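Home | Our projects | News | Get involved | Contact

Trevodano Hall table-top sets: where we've got to

Hello again to everyone at the Hayashi fund, and thank you for being so patient while I got this one typed up! You asked for a short report at the halfway point, so I've put the kettle on and will try to keep to the headings on your form (I've wandered off them a bit already, sorry).

What the money was for

You gave us £2000 to put together activity boxes for the Sunday table sessions, plus a bit for making the room nicer to sit in. The boxes are the main thing. Each one holds a small set of objects that people can take out, handle, sort, talk over and put away again, and the putting away matters as much as the taking out. We'd been using old ice cream tubs up to now and the lids never matched.

The boxes

We went for wooden ones with sliding lids in the end. I looked at hinged ones from Purno, very handsome, but the lid flops back and takes up half the table. With a sliding lid you can pull it partway, see what's in there and leave it at that. We ordered 63 from Zanus and they came in March, all in one enormous delivery that I had to climb over to reach the kettle.

The long narrow shape was Takumi Maruyama's idea and I argued against it, so I'd better own up that I was wrong. I wanted square ones because they stack. He said a long box can lie pointing away from you and still leave room either side for whatever you've taken out, and that's how we lay them now. The wood is pale and light to lift too, which our older regulars have mentioned more than once.

A few lids were stiff out of the packet. Takumi rubbed candle wax along the grooves and they run nicely now. I've kept back £200 for replacements, as lids do have a way of going home in people's bags.

The room

We've swapped the trestles for wooden tables with rounded corners, a big improvement on knocking your hip every time you go past. There are flowers out as well, artificial ones (I know, I know) but they don't drop petals into the boxes and they don't need anyone to remember the water. Pink seemed cheerful. 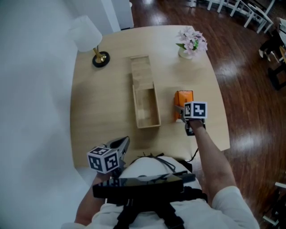 What we're putting in them

So far 18 boxes have a settled set of contents and the rest are waiting their turn. We try a box out for a couple of sessions before we fix the list, and if something keeps getting left on the table at the end it usually means it's awkward to fit back in. Bright things go down best. Anything orange gets picked up first, I've no idea why, and the brown and grey bits sit there looking sorry for themselves.

Still to do

Labels! We need something on the end of each box so it can be read on the shelf. I've tried stickers (they peel) and a paint pen (my handwriting), and Takumi is cutting a stencil. I'd also like a proper shelf for the lot, which isn't in the budget, so I'm asking around for one second-hand. The remaining contents lists should be finished before your next visit, and you're very welcome to come and do a box with us when you're here.

Comments

Jan: The candle wax trick works on drawers as well. Lovely to see the tables, so much better than the trestles.

Old Trevodano hand: Would you take a bookcase? It's deep enough for long boxes, I think, but I'd have to measure it.

Reply: Yes please! Send me the depth and I'll check it against a box.

Mo: Do you need buttons? I have a tin of them, mostly orange ones.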